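Drivdale bottle brush, blue handle

I sell a lot of brushes and this is the one I keep by my own sink, so forgive me if I go on a bit. It's for bottles, flasks and tall glasses, anything your hand won't fit down. The handle is see-through blue and the bristles are blue and white all the way round, so you can scrub the sides without twisting your wrist into a knot (mine complains enough as it is!).

I first ordered 16 of them from Kinsella in November, thinking they'd see me through to spring. They went in 9 days. The next lot came in on 9th February and I've put a decent pile by for phone orders this time.
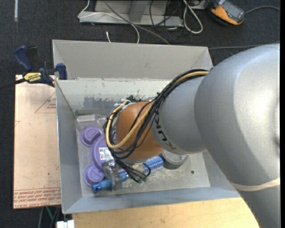

Will it scratch my glasses?

I've used mine on plain glass every day and haven't found a mark, but I'd keep it away from anything with gilding or painted patterns.

Rinse it well after use and stand it bristles up in a mug or jar. Please don't leave it lying in the washing-up bowl overnight – I did that with my first one and it smelt like a pond. If the bristles go flat, a soak in warm water usually perks them up again.

Eamon Ó Conaill from the Plidport shop swears by it for his old milk bottles, and he's fussier than I am. The Husden one is a bit stiffer, if you like a harder scrub, and I've got both on the same shelf.

Sold singly. Ask me for a price if you want 100 or more.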